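Packing soft things: which bag for what
Project report, home textiles and storage module
April 14, 2024
By Tumelo Khumalo, with Henrike Pfeiffer and Sipho Mabuza

What we wanted to find out. Does the bag matter when you put household cloth away, or is it just the folding? Everyone at home has an opinion. My gran says folding. Henrike says bag. Sipho had no opinion and got the writing up of the weights, which he did very neatly.

Things used: a black plush blanket with yellow flowers on it, a black-and-white striped cloth, a brown paper bag, a burlap container, plus small bits with straps and ribbon. Scales and tape measure borrowed from the Lilar room. Notes on Stüber pads, pencil, so sorry for the smudges in the appendix.

Started with the paper bag as it was the one we thought would fail. Blanket first go. Plush is awful to fold, it slides off itself and you end up with a heap. We gave up on folding and tried rolling. Rolling was better but the roll wants to open again and pushes on the sides of the bag. Rim goes first, always the rim. 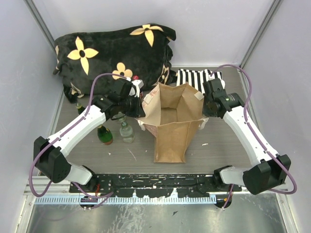 Vol. 9, p. 247

Blanket weighed 600 g on the Lilar scales. That isn't much, a bag like this will hold more than that in shopping. So weight not the problem. Bulk is. Soft stuff takes up the room you give it and then a bit more, and paper doesn't stretch. Once the rim is crumpled it is harder to get the next thing in, becuase the edge folds inwards and catches.

Handles: we didn't trust them with the blanket. Carried from underneath instead. Henrike thinks this is cheating, I think it is what people do.

Striped cloth in the paper bag was no trouble. Flat fold, slide down one side, done. It even helped, stiffened the side a bit. We would put flat things in first if doing it again and the blanket on top, not pressed down.

Small things next. These took longest by far, which none of us had planned for. Anything with a strap or a ribbon gets hold of its neighbours. Hook-and-loop is the worst, it grabs plush and it grabs burlap and you pull out three things when you wanted one. Our rule by the end was close every tab on itself before it goes anywhere near a bag. 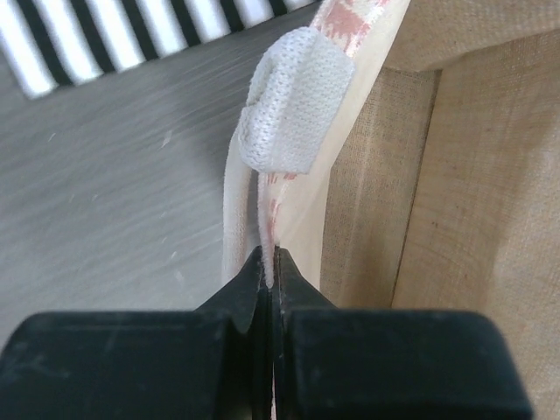

and ribbon the same, smooth it along its length before you let go of it, otherwise it twists and the twist is still there next time. Elastic we laid straight. Sipho tried winding it round two fingers, looked lovely, but we read in the old housekeeping booklet (1944, school library, no cover) that elastic should be kept slack so we unwound it all again. Half an afternoon gone.

Burlap container. Much nicer to work with. It gives a bit at the sides, you can see through the weave more or less what you've put in, and it doesn't tear when you shove. Bad points: it's rough. Loose weave snags on fine fabric, and on fingernails. Bits of fibre came off on the blanket and showed up badly on the black. Also the corners flop about if there is nothing inside to hold them out, so we put a folded cloth against one wall and built from there.

We meant to line the burlap with cotton and compare lined and unlined. Ran out of time, the cotton came late from Prerkolwood and was the wrong width anyway. This is the main gap in the project and we know it.

Then we showed the results so far to the other groups and asked for comments, before writing the last part.
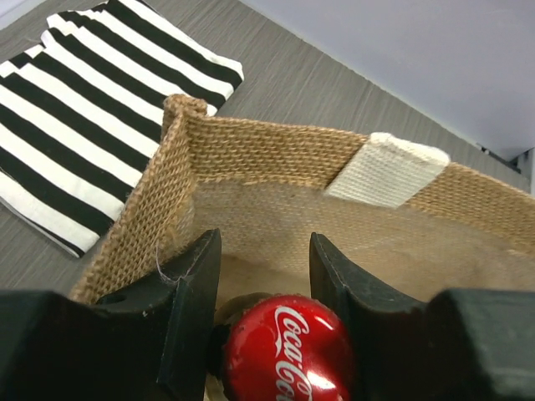

Heike Stöcker said we had been unfair to paper. At her house the winter things go in paper bags every November and come out fine in spring, the trick is not to fill them past the fold, and burlap she wouldn't have near a jumper. Jeferson Andrade agreed on the jumpers but said paper is useless if the cupboard is damp, and asked why we hadn't tested that.

Fair. We didn't test damp. Would need a second cupboard and more weeks.

Results, short version. Flat cloth: either bag. Plush blanket: burlap if you don't mind brushing it after, paper only if loosely rolled. Straps and ribbons: neither on their own, put them in a small pouch first and then the pouch can go whereever you like.

Still to do: weights table needs retyping, Henrike has the labels, pads to go back to the Indcombe cupboard with the tape measure.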